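Flatdale Stores – Gallery
Page 8: Two-bin sorting, mixed small goods

Gallery index | Shelving | Labels | Sorting | Contact

Introduction

This page covers the sorting table in the back room at Flatdale, where mixed small goods are separated before they go on the shelves. Stock comes in from the Fliltdale shop in whatever carton was to hand, so soft toys, extension leads, plugs, chargers and small household electricals arrive together. They are stored in different places and have to be split first. The notes were written by Wycliffe Laizer and last revised in April, after the second table was taken out.

The stock list stood at 1161 lines at the last check. Most of those lines never need the sorting table, as they arrive boxed by type. The method below is for the remainder.

The table

Plain top, beige, no cloth and no mat. A mat was tried and withdrawn: the bins dragged on it and the edge curled. The top is wiped at the start of the session and again at the end. Nothing is stored on it overnight.

The sorter stands at the long side with the bins directly in front and the goods to the left and right. A stool is available but reach is better standing. Loose sleeves should be pushed up if they catch on the bin rims.

The bins

Open plastic bins, slate blue, with orange handle inserts front and back. The walls flare slightly, so empty bins nest, and a nested pair can look like a single bin on the shelf. Check before reporting one missing. The inserts are a push fit. If one works loose, press it back in from the outside of the wall; glue is not used, as it stops the insert coming out for washing.

Two bins are used at a time, side by side, with little or no gap between them. A wide gap was the earlier practice and small items went down it. Bins start empty. Anything left in the bottom from the last session is taken out and dealt with first, including paper scraps and cable ties.

The bins were bought through Yimer in a single order. A later batch from Hukinero had a taller wall and would not nest with the first, so the two types are kept on separate shelves. Please do not mix them.

Laying out

Goods are set out on the table before any sorting begins. Tipping a carton straight into a bin saves a minute and then costs several, as the electrical items go to the bottom and the toys have to come out again to reach them.

Both sides of the table are used, with each kind of item divided between left and right where numbers allow. This keeps the reach even and leaves the middle clear for the bins. Items may lie at any angle. Straightening them is wasted effort at this stage.

Soft toys

One bin takes soft toys only. Small plush animals are checked for open seams, loose eyes and missing labels. Some have a metal ring attached for use as a keyring. The ring should be closed and should not be hooked through the fabric of the next toy along. Stitched faces need no pull test. Fixed plastic eyes do.

Toys are placed in the bin in a single layer where possible. Pale plush picks up dirt from cables, and this is the main reason for giving it a bin to itself.

Electrical

The other bin takes power strips and small white goods of similar size. Cables are coiled and tied before the item goes in. Power strips are placed with the sockets facing up, so that damage to the openings shows when the bin is next looked at. Anything with a cracked case goes to the repair shelf and is not put in the bin at all.

Which side takes which kind is settled before the first item is moved

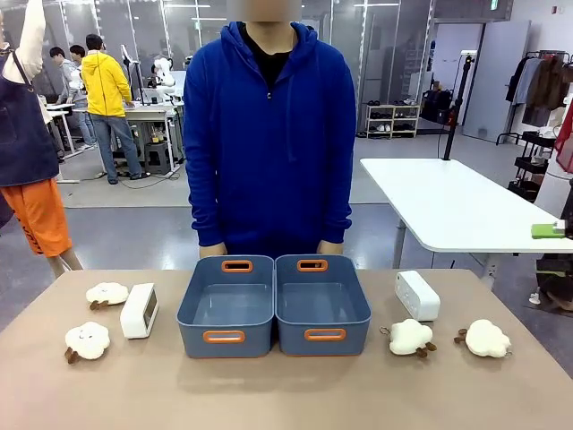
and then left alone until both bins are full or the table is clear. Changing sides halfway is the most common source of mixed bins. If the sorter changes, the new sorter keeps the same sides and reads the sheet before starting.

The sheet has one line per bin: kind, date, initials, shelf. Bin numbers are not recorded, as the bins are interchangeable within a batch.

Weights

Soft toy bins are light and can be carried in pairs if stacked with a board between them. Electrical bins are carried singly, using both handles. Lifting by one handle puts the load on one insert and will sooner or later pull it out of the wall.

Shelving

Full bins go to bay 15, toys on the upper shelves and electrical on the lower. The clear opening in this bay is 395 mm, enough for one bin with a hand's space over it. Two will not go in one above the other – this has been tried, and the mark is still on the upright.

Bins are pushed in until the rear handle touches the back panel. The front handle should be level with the shelf edge or slightly behind it. A bin that stands proud of the edge will be caught by the trolley.

Session times

Sorting is done on Thursday, starting when the delivery has been signed for. Goods that arrive after the table has been wiped down stay in their carton, marked with the shop of origin, until the following session.

Corrections to this page should be left in the tray by the stock desk, marked "W. Laizer, sorting".

Previous page: Carton labels
Next page: Repair shelf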